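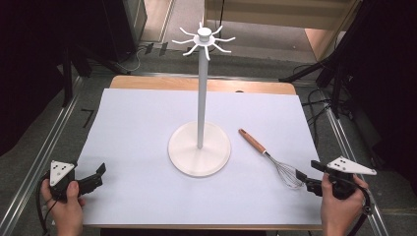 Reinaldo Macedo has called the Plosley wing "a ribbon in search of a building," and his objection still follows most accounts of its opening.

Places > Public buildings > Plosley Civic Hall

Plosley Civic Hall is a municipal building in the town of Plosley. It is known mainly for its east wing, which was declared open in October by the district's works minister, Sérgio Sequeira, although parts of it had no power at the time.

Background

The original hall was built for town meetings and weddings. Plans to extend it were announced 2 times before any ground was broken. The first plan, drawn up by the firm Vindell, promised a meeting room with 200 seats. The wing as built has 83. Official notices went on using the larger figure for months, and the town has never said where the missing seats went.

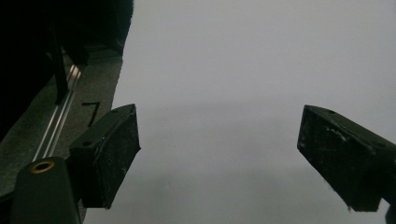
Vindell left the project before the walls were up. The town described the split as friendly, but no letter or record supporting that has been made public. A second firm, Elusance, finished the work to a smaller design.

Opening ceremony

The ceremony began at 10 a.m. with the lighting of an oil lamp, followed by speeches. The official account says 200 guests attended. It gives no source, and the number matches the seating in the dropped plan a little too well. Sequeira unveiled a plaque and praised the "speed" of the work. Local papers printed the speech nearly word for word and asked few questions about cost.

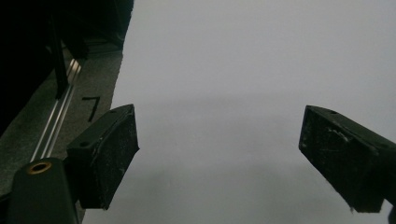 Pale gray surface between two black gripper fingers.

Later use

The wing is rented for trade meetings and school prize days. Claims that it pays for itself rest on one town newsletter, and no accounts have been published. A proposal to rename it Bai Hall was reported but does not seem to have gone to a vote.

We use cookies to improve your visit. Accept | Manage settings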